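Home / Civic and ceremonial / Unveiling sets

Presero Pusia Unveiling Set

Free-standing curtain and plaque stand for openings and official visits

Price: £500 to buy. Hire by arrangement from our Skendivbridge office.

Page written by Sadia Kiani

The Presero brochure says the Pusia will "give your royal or civic visit the sense of occasion it deserves". I have my doubts. I have stood at the back of a good many openings and the sense of occasion came from the visitor, or from the children singing, or didn't come at all. A pair of small curtains on a stand can't do much about that. What they can do is open when the cord is pulled, and on that point I think the Pusia is worth a look.

We stock it because we get asked for one every time a member of the Royal Family, a lord-lieutenant or a minister is due in the area, usually with too little warning. If your building has a wall that will take a proper fixed plaque with its own curtain rail, get a joiner in and spend the money on that. The Pusia is for places that can't drill the wall, don't own it, or haven't decided where the plaque is going to live.

What you get

Folding stand in powder-coated steel
Curtain box with rail and draw cord
One pair of curtains, royal blue or dark red
Plaque ledge with two felt-faced clips
Spare cord
Carry bag
Instruction sheet

The plaque isn't included. People do ask. We can put you in touch with Antwi, the engravers we normally use, but you are free to use anyone you like and you should get more than one quote. 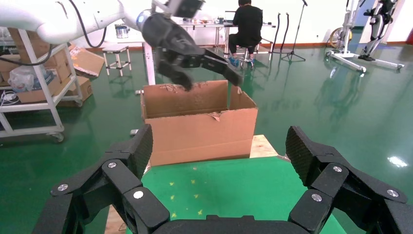 Open cardboard box on a green surface.

Will it take my plaque?

It holds a plaque up to 15 inches wide. Presero's own leaflet hints at larger ones "with care", and I'd ignore that. We tried a wider slate one in the office and it sat on the ledge well enough until somebody walked past. Brass, acrylic and wood are all fine within the width. Heavy stone isn't, whatever its size, and for that you want an easel made for the job.

Check the wording before you order the plaque, then have it checked again by the office that is arranging the visit. Titles change and styles change, and the version on a website may be old. Leave the date off the proof until the visit has been confirmed in writing. We have seen a very handsome plaque with the wrong month on it, kept in a drawer in case November came round again.

Setting up

Presero claims 15 minutes. Shabnam Bajwa in our hire office can do that, but she has done it dozens of times and she leaves the curtains hooked on. On your first go, with the instruction sheet, allow a good deal longer and don't try it on the morning of the visit. The diagrams are poor. The one showing the cord going through the rail is back to front in the older leaflet, so if yours has a grey cover, ask us for the new one.

The stand weighs 6 kg with the curtain box fitted. One person can carry it, though the bag strap is thin and I wouldn't want to walk far with it. It has no wheels. On carpet it stands firmly. On a polished hall floor the feet can creep if the cord gets a hard tug, and we recommend the rubber feet, which Presero sells separately and in my view ought to put in the bag.

The cord

This is what everybody worries about, and they are right to. Cheap unveiling sets jam. The photographers are waiting, the guest pulls, one curtain moves and the other stays where it is, and the picture in the local paper is of a duchess tidying up your drapes.

The Pusia's cord runs over nylon pulleys and both curtains are driven together, so if one goes the other goes. I've not had one stick in our own tests. Then again, our tests were done indoors by people who knew which way to pull. Guests pull down, or sideways, or towards themselves, and some give it a jerk. Rehearse with somebody who hasn't seen it before and give them no help. If they manage, your visitor will. 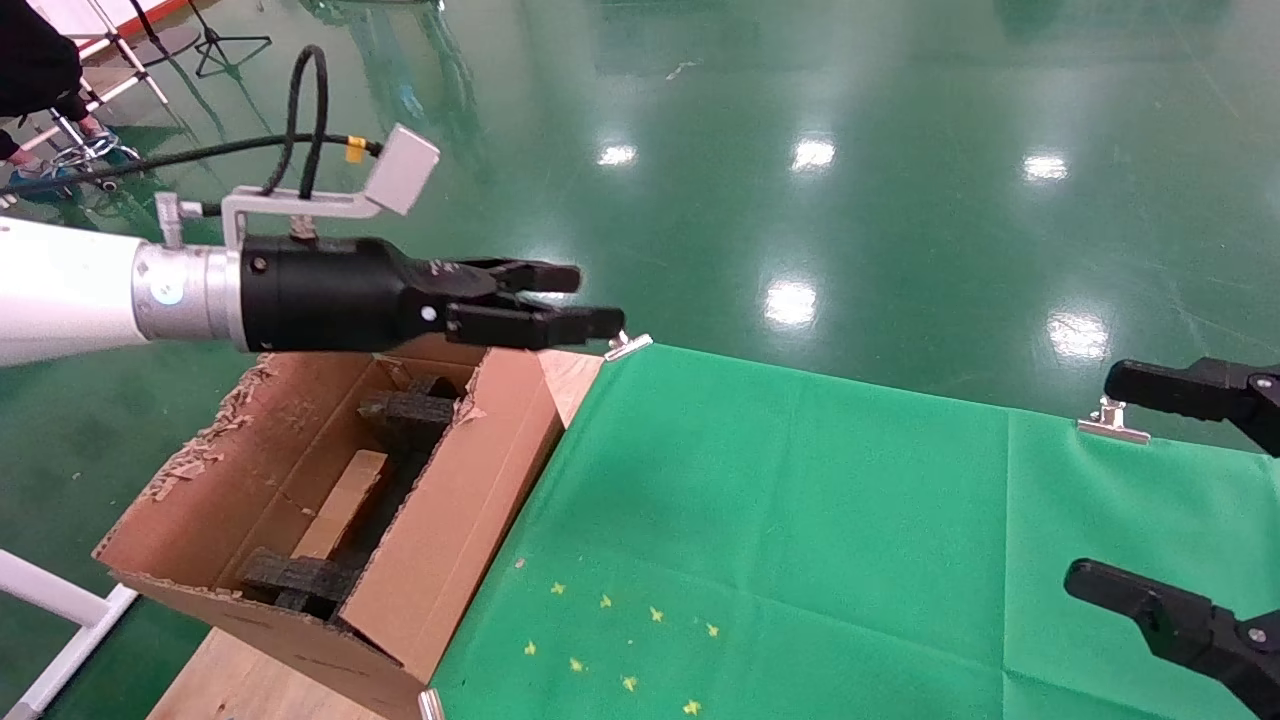 The curtains are the weaker part of the set. They are polyester velvet, they crease in the bag, and the royal blue shows every bit of lint. Hang them the night before and most of the creases drop out. Steam them gently if they don't. An iron will mark the pile. Hongmei Tang, who looks after our returns, reckons the dark red hides more and photographs better, and judging by the pictures customers send us I'd agree with her.

Using it outdoors

Presero calls it "suitable for outdoor ceremonies". I would call it suitable for a still day under a porch. The curtain box catches the wind and there is nowhere to hang a weight. If the visit is to a garden or a playground, keep the stand against a wall and have somebody dull and reliable next to it.

Do you need one at all?

Possibly not. Plenty of visits have no unveiling. The guest is in the building for a short time, and every minute spent gathering round a plaque is a minute away from the lunch club or the boxing class they came to see. Ask the organisers early whether a plaque is wanted. If the answer is vague, don't buy anything. A plaque handed over on a table with a cloth on it has done the job at more than one centre we supply, and the cloth cost nothing.

If you expect one grand visit and then years of quiet, hire. The set only makes sense to buy if several groups share it, or you run a venue with regular openings, awards and memorials.

Customer comments

"Did what we needed. Cord worked. Bag is rubbish."
Adom Arthur

"I was told it would look grand and it looks like a small puppet theatre. The visitor was very nice about it. Half the room couldn't see over the press. We would hire again but would put it on a stage next time."
Amerley Baidoo

We agree about the bag and have passed it on to Presero.

Hire terms

Hire includes either colour of curtain, the rubber feet and a spare cord. Collection and return are from Skendivbridge and we don't deliver. If the palace or the minister's office moves your visit, we'll move the booking without charge as long as the set is free. If the visit is called off altogether, tell us as soon as you hear and we'll refund the hire in full. Plaques already engraved are between you and the engraver.

Spares: cord, pulleys, curtain hooks and clips are kept in stock. Replacement curtains are ordered in and Presero is slow with them.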